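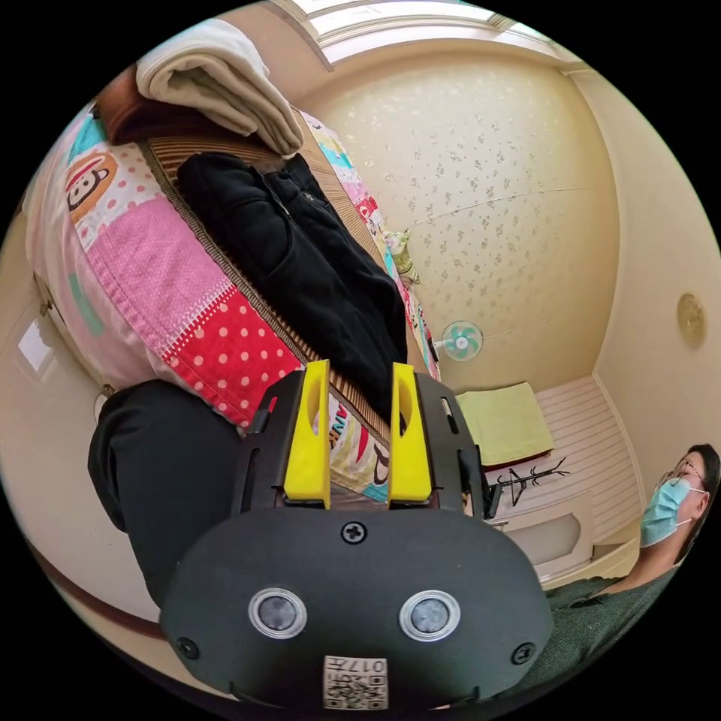

# Skillholm Detached Unit, One Bedroom

Built by Brolevora. Specification page revised October 20, 2022.

The Skillholm is a one-bedroom, one-bath detached dwelling, built in two modules and set on a permanent foundation behind or beside an existing house. Conditioned floor area is 700 square feet, measured to the outside face of the exterior walls. The covered entry is not included in that figure.

The unit is sold as a complete dwelling with finishes, fixtures, and kitchen cabinets installed at the plant. Site work, foundation, utility trenching, and local permits are by the buyer's contractor unless the site package is ordered.

## Summary

| Item | Standard |
|---|---|
| Floor area | 700 sq ft |
| Width | 20 ft |
| Bedrooms | One |
| Baths | One, full |
| Modules | Two, joined lengthwise |
| Exterior walls | 2x6 framing |
| Roof pitch | 4 in 12 |
| Foundation | Crawl space or slab, by others |
| Heating and cooling | Ductless heat pump, two indoor heads |
| Water heater | Electric, in utility closet |
| Laundry | Stacked hookup, in bath hall |

## Floor plan

The entry opens into the living room, with the kitchen along the back wall of the same space. The joint between the modules runs down the middle of the living area and is carried by a ridge beam, so there is no post in the room. A short hall leads to the bath, the laundry closet, and the bedroom.

The bedroom takes a queen bed with a nightstand on each side. A king bed fits, but the closet door on that side has to be changed to a slider. Order this as option C-2 at the time of purchase, because the closet framing is different.

The plan can be built as drawn or mirrored at no charge. Specify the orientation on the order form by naming the side the kitchen is on when standing at the front door and facing in. Orders that only say "reversed" are held until we get a clear answer.

The side wall of the bedroom can be built without a window where the unit sits close to a property line and the local code calls for a rated wall. The egress window then moves to the end wall. See Options.

## Structure

Floors are engineered joists with glued and screwed subfloor. Walls are 2x6 studs with continuous sheathing. Roof trusses are hinged for transport on the standard pitch, raised at the site, and locked with plates supplied in the setting kit.

Standard roof design covers most locations in our delivery area. Sites with higher snow load need the heavier truss package, which adds lead time. The structural sheet that comes with the quote lists the design snow load, wind speed, and exposure category for your address. Check it against the numbers your building department uses. If they don't match, send us the department's numbers in writing before releasing the order to production.

The two modules are bolted at the floor and ridge. The joint is sealed with a compressible gasket at the floor, walls, and roof, then flashed and trimmed on site. Drywall at the joint is left open on both sides and finished by the setting crew.

## Exterior

- Fiber cement lap siding, factory primed, two coats of finish paint
- Architectural shingles, with ridge vent
- Vinyl windows, double pane, low-E
- Insulated fiberglass entry door, painted one color both sides
- Aluminum gutters and downspouts, shipped loose

Touch-up paint for the siding ships in the utility closet. Gutters are installed after the roof is locked and are part of the setting crew's work if the site package is ordered. Otherwise they are left on site with the brackets.

## Kitchen

Cabinets are the Çınar line, frameless, with soft-close hinges and full-extension drawers. Doors are flat panel in three colors. The base run includes a sink cabinet, a drawer bank, and a 20 inch wide pull-out pantry next to the refrigerator opening. Upper cabinets stop below the ceiling, with a painted filler to close the gap.

Countertops are laminate with a square edge. Solid surface is available. Stone is not installed at the plant due to cracking in transit, but the base cabinets are built to carry it, and the laminate top can be deleted for credit so that a local shop can template after the set.

The range, refrigerator, and range hood are included. The dishwasher is an option - the opening, water supply, drain, and circuit are standard, and a cabinet fills the opening if no dishwasher is ordered. The hood vents to the outside.

## Bath

The bath has a one-piece shower with a low curb, a single-sink vanity, and an elongated toilet. Blocking for grab bars is installed at the shower and beside the toilet on every unit. Grab bars themselves are not included.

A tub can be substituted for the shower in the same space. A roll-in shower needs a recessed floor area and changes the joist layout in that module, so it can't be added after production drawings are signed.

## Mechanical and electrical

Heating and cooling is by one outdoor heat pump and two wall-mounted indoor heads, one in the living room and one in the bedroom. The bath has an electric wall heater on its own thermostat. The outdoor unit ships on a pallet and is connected and charged on site by a licensed technician.

The electrical panel is in the utility closet. Power comes in underground at the utility end of the building unless the order says otherwise. Whether the unit can be fed from the main house panel depends on the size of the existing service and on the utility's rules. Have an electrician do a load calculation on the main house early. An upgraded service at the street is the most common unplanned cost on these projects, and the utility's schedule for that work is outside our control.

Water and sewer stub out through the floor below the utility closet. The stub locations are dimensioned on the foundation drawing. Allow a minimum 4 inch sewer line from the building to the connection where required by local code, and confirm the fall before the foundation is poured. Sites without enough fall need a pump basin, by others.

## Foundation and site requirements

1. The foundation must be level and square to the tolerances on the foundation drawing. The setting crew measures before the crane is called in. Out-of-tolerance foundations are corrected by the foundation contractor, and the set is rescheduled at the buyer's expense.
2. Anchor locations must match the drawing. Do not substitute anchors without approval.
3. Crawl space foundations need an access opening large enough for a person and a length of ductwork or pipe.
4. The delivery route must be clear of low branches, wires, and parked vehicles on the day of delivery.
5. Crane access is reviewed on site before the order is released. Placement over an existing house is possible on many lots but depends on reach and on overhead lines.

Each module travels as a permitted wide load. Narrow streets and tight corners are the usual reason a site is turned down. If the route survey fails, the deposit is returned less the survey fee.

## Options

| Code | Option | Notes |
|---|---|---|
| A-1 | Heavy snow truss package | Adds lead time |
| A-3 | Rated side wall, no openings | One side only |
| B-1 | Covered porch, full width | Built on site |
| B-4 | Metal roof, standing seam | Replaces shingles |
| C-2 | Slider at bedroom closet | Needed for king bed |
| C-5 | Solid surface countertops | Kitchen and bath |
| D-1 | Dishwasher | Replaces filler cabinet |
| D-2 | Tub in place of shower | No layout change |
| D-6 | Roll-in shower | Before drawings are signed |
| E-1 | Solar-ready conduit and roof blocking | Panels by others |
| S-1 | Site package | Foundation, set, connections |

A-3 and B-1 can be combined only when the rated wall is on the side away from the porch stairs. B-4 can be ordered with E-1, but the blocking is then replaced by clamps sized for the seam.

## Not included

Permits and impact fees, soil report, survey, tree removal, grading, driveway repair, landscaping, fencing, window coverings, washer and dryer, and any work inside the main house.

## Lead time and scheduling

Production time is listed on the quote and starts when three items are on file: signed production drawings, the approved permit, and the second payment. Foundation work can go on at the same time as production.

The plant closes for the last part of December. Units scheduled to ship in that period are moved to the following month, and finished modules are stored under cover at no charge. Storage past the agreed ship date for other reasons is billed by the week.

## Warranty

Structure is covered under the Brolevora limited warranty for the term printed in the owner's binder. Appliances, the heat pump, and the water heater carry their own manufacturers' warranties. Hairline drywall cracks at the module joint are repaired once, at the end of the first heating season, on written request.

The warranty can be transferred to a new owner with a sale of the property. Send the transfer form with a copy of the recorded deed.

## Ordering

The Skillholm is sold through dealers listed on Findero. Enter the property address to get the dealer for that area, along with the delivery zone and base price. A model unit is open by appointment at the plant, with the kitchen on the left and options C-5 and D-1 installed.

To request a quote, have the following ready: a plot plan or survey showing the existing house and setbacks, photos of the street and driveway, the size of the main electrical service, and the location of the sewer line or septic tank. Quotes without a plot plan are issued for the building only.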